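Who Buys the Second Toy? Pet Spending in Brallcombe
Final report, Introduction to Consumer Research
Submitted May 6, 2026
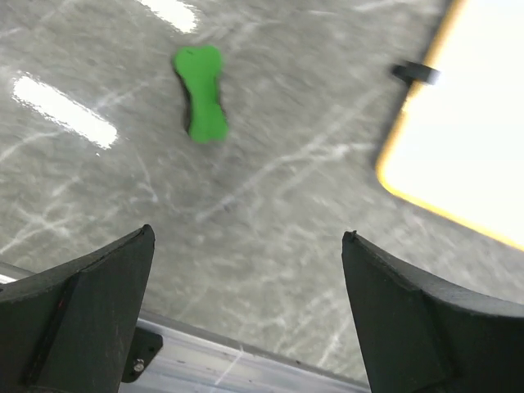
Our group set out to learn why people who own one dog own so many dog toys. We picked the topic in January, when it seemed easy, and kept it out of stubbornness.

We handed out a survey at the Sondside shopping center and outside Bélanger, the pet store on the hill. 69 people filled it in. A further group told us they were in a hurry and then stood talking to us about their dog until our hands went numb. Their views are not in the data, which is a shame, as they were the better half.

Results

Most owners said they buy a new toy when the old one wears out. Asked when the last one wore out, most could not say. The usual spend was 8 dollars a visit. Only two people admitted to going over budget, and both had brought a partner who filled in the rest of the answer for them.

Shape mattered more than we expected. Owners like a toy that looks like a bone, even when it is made of nothing a bone was ever made of. We have no evidence that dogs care. Color was also chosen by the owner, often to go with the rug.

Problems

We entered the answers in Lodex, which turned every "none" into a blank and then left the blanks out of the average. For one happy week our town appeared to be spending a fortune. Question 2 asked two things at once and should be ignored.

We would have liked 2000 responses. We also would have liked to start before the snow. A future group should ask for receipts, and should probably not take a puppy along to attract people, because then they only want to discuss the puppy.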